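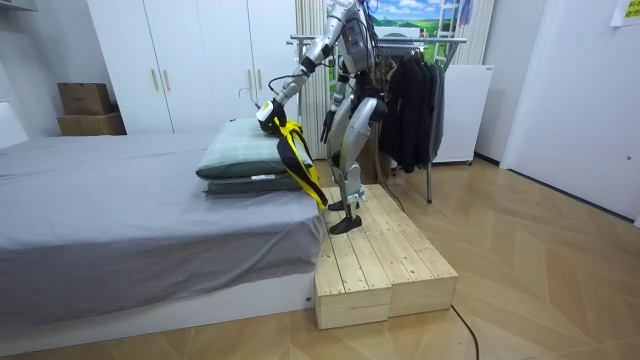 Bedroom task: gripper at the upper pillow, holding the yellow and black webbing.

Running the strap task in the bedroom

Grellell student robotics club, notes for new members

These notes cover one session of the strap task, from rolling out the cables to copying the logs. They assume you have done the safety session and can start and stop the robot from the laptop. If you haven't done the safety session, come on a Sunday and sit in first.

The task is in the Prirnavard household round. The robot stands on the platform, takes the strap off the pillows, lifts it clear and puts it back down on the sheet. The rules don't say which way round the strap has to land.

You need two people. One drives, the other stands by the stop button and writes the log. Swap every 19 runs.

1. Platform

Push the two pine boxes together until there is no step between the tops. The planks run lengthwise, away from the bed. Press down on each corner with your hand. If a box rocks, shim it with card. Check the screws while you are down there and drive any that stand proud back in.

The boxes go against the bed, beside the pillows. Don't leave a space between the wood and the bed. A foot won't fit down it but a cable will, and we lost a connector that way in August.

2. Cables

Run the power cable across the floor from the front corner of the platform. The other cables hang behind the torso. Leave enough slack for the arm to reach its full length, then walk the arm through its range by hand with the motors off and watch the cables at the shoulder. If one pulls tight, undo it and start again from the back.

3. Bed and strap

Grey sheet, smoothed once with the flat of the hand. Small wrinkles are fine. Stack the two pillows next to the platform and lay the strap over the top one with a loop hanging down. Vary the loop between runs and let it twist. The early runs were all done with a neatly laid strap, and the results were no use to us.
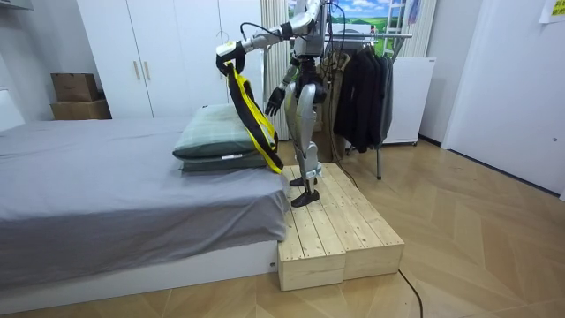

4. The pick

Bring the gripper in slowly and stop just short of the pillow. Close at 43 per cent to begin with. More than that and the fingers take a fold of pillowcase along with the webbing. Liên Vũ wrote the closing routine and her comments in the file are worth reading before you change any numbers.

Lift straight up first, then out. Going sideways first drags the top pillow.

Keep the other hand above the pillows with its fingers open. It doesn't grip in this version of the task. It is there in case the strap swings — you can use the back of the fingers to steady it.

A run counts as good if the strap leaves the pillow completely and the pillows stay stacked. Anything else is a fail, including the ones that look nearly right. Write down what went wrong in a few words: "took pillowcase", "slipped", "missed".

5. Between runs

Arms down to the rest position before anyone reaches over the bed. Say "resting" out loud and wait for the other person to say it back.

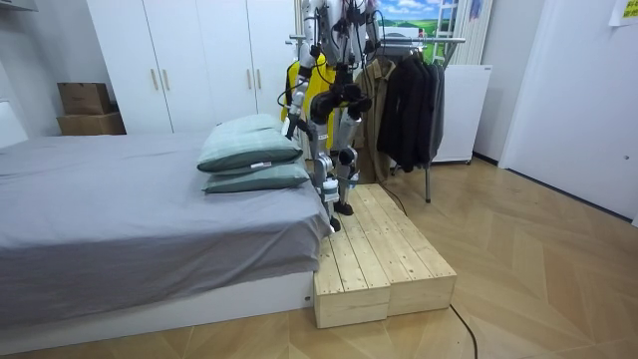 Check the feet too. Both soles should be flat on the planks. They creep a little over a long session, so put a pencil mark on the wood at the start and compare.

6. Logs

Each run gets its own number, carried on from the last session. The Ekness team share their runs with us, so the folder holds 2327 in total, of which 1471 are ours. Don't renumber theirs. Use the Sundqvist drive for copying and leave the laptop copy where it is until the next meeting.

7. Packing up

Motors off, power off at the wall, then cables. Coil them loosely. The boxes can stay by the bed if there is a session the next day.

Known problems

Gripper reports closed but the strap falls: wipe the pads and recalibrate.

Arm stops halfway: usually the elbow limit. Move the start pose back and try again.

Log file empty: the recorder was started before the robot. Start the robot first.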